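Skokora Bench Arm

Canteen and prep kitchen series

The Skokora is a single arm for small staff kitchens, fixed at the back or side of a worktop. It opens oven doors, moves food on and off a rack and closes up again. Grabner builds it at Vilville and supplies it with one gripper, a control box and a stop button on a 5 metre lead.

It works with the appliances you already have. There is no special oven to buy and nothing to wire into the one on your counter. During set-up our fitter teaches the arm where the door handle and rack are. If you move the oven, the arm has to be taught again. 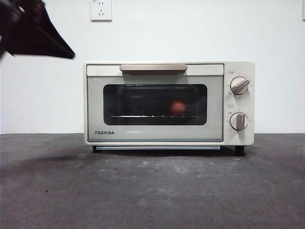

Skokora gripper and Toshiba toaster oven, door closed, one item on the rack.

What changes for staff

At the Prornton works canteen, two kitchen assistants used to take turns at the ovens through the lunch service. They now load trays at one end and serve at the other. Neither job was cut, but the shifts were redrawn and the early start moved to 9. Both assistants had training on stopping and restarting the arm. Some of the work is new: the gripper pads need wiping down after every service, and someone has to answer the arm when it pauses and asks for help.

Staff should be consulted before the arm is ordered. We can send a sample risk assessment.

Details

Lift: 400 g
Supply: standard 13 amp plug
Gripper finish: black
Spare pads: sold in boxes of 100
Lead time: orders placed now are fitted from August

Not suitable for deep fat fryers or open flames.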